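Two mornings of teaching a robot to cut paper

I went in a doubter and I came out a slightly better informed doubter.
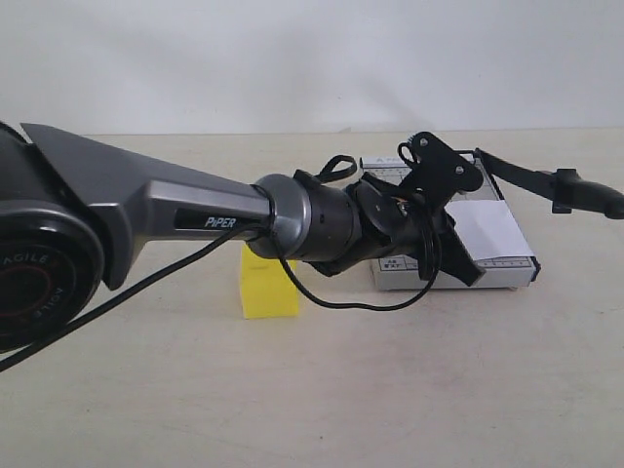
How I ended up driving

Kanako Ueda has been after me since spring to come up to Floltmont and try the arm instead of complaining about it on here. Fair enough. I had a free Thursday, and then I had another free morning the week after, so she got me for both.

The job was paper trimming. Sheet goes on the trimmer, sheet gets squared up to the lines, blade comes down, sheet comes off. I did this for a living one summer at a print shop and I was bored of it by lunch on the first day. You would think it's the sort of thing a machine should pick up fast, and the write-up Flarko put out about their training software more or less says so. "Show it once, show it again, let it work." I have that sentence printed out and stuck over my desk, for reasons that aren't kind.

What you do all day

You sit at a second set of controls and the arm copies you. Kanako's team uses a handle setup from Zeleck, and it's decent, I'll give them that. There's a small lag that you stop noticing after the first hour. What you don't stop noticing is that you can't feel anything. When I square up a sheet at home my fingertips know the paper is against the guide before I've looked. Driving the arm, I was doing it all by eye, leaning left and right like a man trying to park somebody else's truck.

My first good run took me 70 seconds. By hand it's maybe three, and I'd be talking to someone while I did it.

The other way to teach it is to grab the arm and walk it through the motion yourself. I liked this better for the big moves. It was hopeless for the fine ones, where I kept nudging the sheet off its line with the weight of my own arm. Sadao Sakai, who has done far more of this than I have, told me to hold it lower down and quit steering with my shoulder. That helped some. He also told me to throw out any run where I'd paused to think, and by that rule I had very little left from the first morning.

The numbers

They have 1351 recorded runs of this one task. I asked how many of those were good and got a long answer. Some are fine from start to finish, some are fine until the blade, some were recorded by people like me. They all go in, with tags, and somebody has to do the tagging. That somebody is Sadao, and I didn't see his hours anywhere in the Flarko piece.

I also asked what happens when the trimmer is turned a little on the table, or the paper is heavier, or it's a different brand of trimmer with a stiffer handle. "More runs," Kanako said. She wasn't embarrassed about it. She thinks that's simply the price, and that it drops with every new task because the arm carries something over from the last one. Maybe. I'd like to see that on a task she didn't pick.

Where I am with it

I had fun, and I'm putting that in because she'll read this and call me a grump otherwise. There's a real pleasure in getting a clean run, and I stayed past noon the second time when I'd meant to leave at eleven.

But I keep coming back to who is doing the learning. By the end of the second morning I was a lot better at driving the arm. I have the shoulder ache to show for it. Whether the arm got anything useful out of me is a question for whoever runs the next training pass, and I've asked for the results with my runs in and with my runs left out. If they send them I'll post both.

A couple of people asked in the comments last month about the Vasylenko grant and whether this is part of it. It isn't, as far as I know. Different building, different people. I'll write about that one when I've read the whole application - it's long and I'm slow.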